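Plirby at Purves Hall: Frequently Asked Questions for Staff

Lemum, Justudport site

These questions were put to the company in writing or at team briefings before and after the start of the Plirby trial. The answers apply to all staff who work in Purves Hall, including agency staff and apprentices. They do not replace your contract or the site safety rules.

General

What is Plirby?

Plirby is the name Lemum uses for the basket handling system under trial at Justudport. It consists of robotic arms fitted with two-fingered grippers, the benches at which they work, and the software that controls them. The name covers the whole system and should be used in shift notes in place of "the robot" or "the arm", with the station number added.

Which tasks does the trial cover?

The trial covers picking up, turning and setting down plastic baskets at the sorting benches. Inspection of contents, labelling, repairs and the loading of vehicles remain manual tasks. Any proposal to add a task will be sent to staff representatives before work on it begins.

How many stations are there?

There are four, all in Purves Hall. No stations are planned for the loading bay or the cold room.

Why were baskets chosen?

Lifting and turning baskets was the task most often named in reports of sore wrists and shoulders at this site. It is also a task in which the objects are of a known size. Slotted baskets are not simple to handle, however. The walls bend under pressure, and a basket held low down may swing when it is moved quickly. Arm speeds have been set with this in mind and may not be altered by bench staff.

What is the target for the trial?

Each shift is planned on the basis of 600 baskets handled by the system. This is a planning figure for the stations. It is not a target for any member of staff, and a shift which falls short of it will not be raised in anyone's review.

Jobs, hours and pay

Will anyone lose their job because of the trial?

No post will be removed during the trial. The 29 posts attached to the sorting benches are protected until it closes in September. The company has not yet decided what staffing it will need after that date, and it would be wrong to offer a promise at this stage. Formal consultation will take place before any change to the number of posts.

Will my duties change?

Some will. Staff at a Plirby station spend less time lifting and more time checking, clearing and restarting. A number of colleagues have told us that they find this work lighter on the body but more tiring to concentrate on. Rotation has been shortened as a result, and no one should remain at a station for longer than one rotation without a change of task.

Will my pay change?

Basic pay is unchanged. Staff who complete station training receive the skills allowance from the next pay date, and they keep it if they are later moved to another bench.

I was paid a supplement for heavy handling. Will I lose it?

The supplement is protected for the length of the trial for everyone who was receiving it when the trial opened. What happens afterwards is under discussion with staff representatives.

May I decline to work at a station?

Yes. Work at a station is voluntary during the trial. Please tell your shift lead at the start of the shift so that the rota can be changed. You do not have to give a reason.

Does agency staff time count towards station training?

It does. Agency staff are trained on the same terms and in the same sessions as permanent staff, and the hours are paid.

Safety

Is it safe to work near the arms?

You may work in Purves Hall while the arms are moving, provided that you stay outside the marked floor area of the station. Only trained staff may step inside it, and only when the station has been put on hold. A station on hold may still be gripping a basket. Do not pull the basket free. Use the release control, and support the basket with your other hand while the fingers open.

What should I do if a basket is dropped or crushed?

Put the station on hold, then remove the basket and any loose contents. Baskets with split corners or broken slots go into the repair cage with a red tag. Do not return a damaged basket to the bench, even if it looks usable.

What if two arms reach for the same basket?

The arms at a station are allowed to work close together, and on some movements one will approach a basket that another is holding. If they touch each other, put the station on hold and report it, whether or not anything has been damaged.

Who is allowed to restart a station?

Any member of staff with a current station card. Shift leads without a card may not restart a station, and may not ask an untrained person to do so.

Are there rules about clothing?

The usual site rules apply. In addition, lanyards must be taken off and long sleeves fastened at the wrist before entering the marked area. Lockers are provided beside the hall entrance.

Can cables be left across the floor?

Cables within the technical area are the responsibility of the systems team and must not be moved by anyone else. A cable found on a walkway should be reported at once. Stay beside it until it has been dealt with if you are able to.

Cameras and records

Do the arms carry cameras?

Yes. Small cameras are fitted at the grippers so that the system can find and hold a basket. They may also take in the benches, the floor and people who happen to be nearby.

Are the cameras used to watch staff?

No. Pictures from the gripper cameras are used to run the system and to improve how it handles baskets. They are not used for timekeeping, performance review or discipline. The one exception is the investigation of an accident, in which case the people concerned will be told and a staff representative may view the same material.

May I see pictures in which I appear?

You may. Send a written request to the Workplace Change Office giving the date and shift. Requests are answered in writing.

Does the system record who restarted a station?

The station card number is recorded with each restart. These records are kept so that faults can be traced, and are open to staff representatives.

Training

How long does station training take?

It takes one full shift, followed by a supervised rotation. There is no written test. Staff who would like a second supervised rotation should ask for one, and it will be arranged.

I have no experience with computers. Can I still take part?

Yes. The controls used by bench staff are a hold button, a release control and a short menu. Printed instructions are kept at each station, and a large-print set is available from the hall office.

Can I move into technical work?

Two development places in the systems team will be offered to sorting bench staff before they are advertised elsewhere. Details will be posted on the notice board outside the canteen.

Results and next steps

How will the trial be judged?

The company will look at injury reports, damaged baskets, stoppages and the answers to the staff survey. All 100 people who work regularly in the hall will be invited to fill in the survey, which does not ask for names. The results will be published in full on the staff pages, including results that do not favour the system.

What happens if the trial is not extended?

The benches will return to manual handling. Skills allowances already awarded will continue.

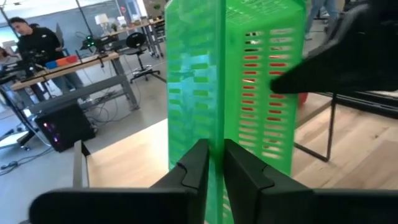 Page author: H. Thackray
Workplace Transition Lead, Lemum, Justudport

Last reviewed: Wednesday, April 2, 2025

Further questions may be left in the box at the Purves Hall office or sent to the Workplace Change Office by internal post. Questions that affect more than one team will be added to this page with the answer given. Printed copies are available on request.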